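Stistach Library Opens Its Town Newspaper Archive to Everyone, Free and Online

Fri 31 July

STISTACH – Anyone with an internet connection can now read the Dorero Courier from its first issue to its last. The Stistach Public Library has put the complete run of the old weekly online, all 2,374 issues of it, and every page can be searched by name, street or subject. There is no fee, and you don't need a library card.

The Courier covered Stistach, Dorero and the farms along Fehr Creek for decades. It printed ball scores, barn fires, school lunch menus, wedding write-ups that ran to two columns, and a long-running argument over where the Dorero bridge should go. Until now, the only way to read it was on microfilm in the library basement, on one reader with a sticky focus knob.

"I've been waiting for this day for a very long time, and I'm so happy it's here!" said Yvette Li, local history librarian. "People come in looking for a grandmother's obituary and they end up staying all afternoon, reading ads for winter coats and letters about stray dogs. Now they can do that at their own kitchen table, at midnight if they like."

Most of the scanning was done from the original bound volumes, which the Zesa family stored in the upstairs rooms of the former print shop on Mill Street. The family gave the volumes to the library after the shop was sold. A handful of issues were missing from the set, and those were filled in from the microfilm, so readers will notice that a few pages look grayer and softer than the rest.

The search tool reads the printed text by machine, and it does make mistakes. Old type, smudged ink and creased corners can turn a Perron into a Ferron. Readers can fix a line themselves by clicking the pencil next to it, and 559 corrections came in during the test period alone, many of them to family names. Changes show up the next morning.

Amrit Perron, who teaches eighth grade history at Fehr Middle School, tried the archive with his classes in the spring. Students picked a house on their own street and followed it through the paper.

"One girl found out that her bedroom used to be a dentist's waiting room," Perron said. "She told everybody on the bus. I've never had a group so keen to keep working after the bell, and I'd love to see other schools have a go at it."

The library will hold a free evening on using the archive in the Community Room, with time for people to look up their own families. The session runs 90 minutes. Laptops will be available to borrow, and people are welcome to bring their own. Seats can be reserved at the front desk or by phone.

In November, the library plans to add the Courier's photo negatives, starting with a first batch of 500. Many have no names attached, and staff would love help from anyone who recognizes a face, a storefront or a parade float. Prints will be laid out on tables in the reading room for people who would like to look in person.

The bound volumes themselves are now kept in the local history room and can be seen by appointment.

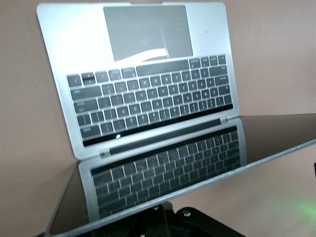
Can I still read the Courier on microfilm at the library?

The microfilm and its reader are staying in the basement, and you can use them during regular opening hours without an appointment.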